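Raluca Dinu has been altering clothes in Tilden for most of her working life, and she still starts each job the same way.

"I lay it out flat and leave it alone for a minute," she says. "If a seam pulls, it shows up then."

She learned from her aunt, who charged by the hem and kept every receipt. Dinu's own book for last year lists 169 jobs, most of them pants and coats. She turns down wedding dresses. "Too many people in the room," she says.

Black fabric is the work she likes least. She saves it for mornings and sits by the window. 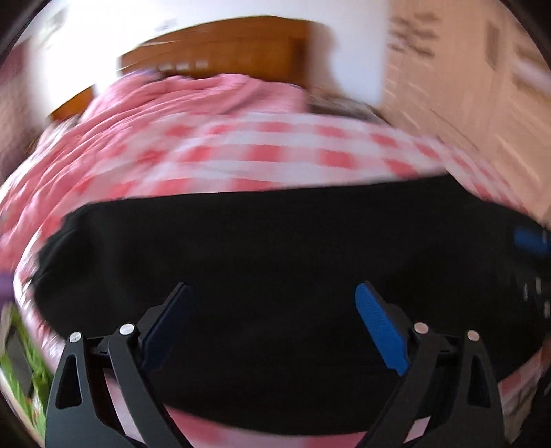
Black cloth spread out on a bed.

"You can't see your own stitches at night," she says. "I ripped out a whole lining once in March and did it over the next day."

She has no plans to hire help. Pickup is on Fridays, cash or check.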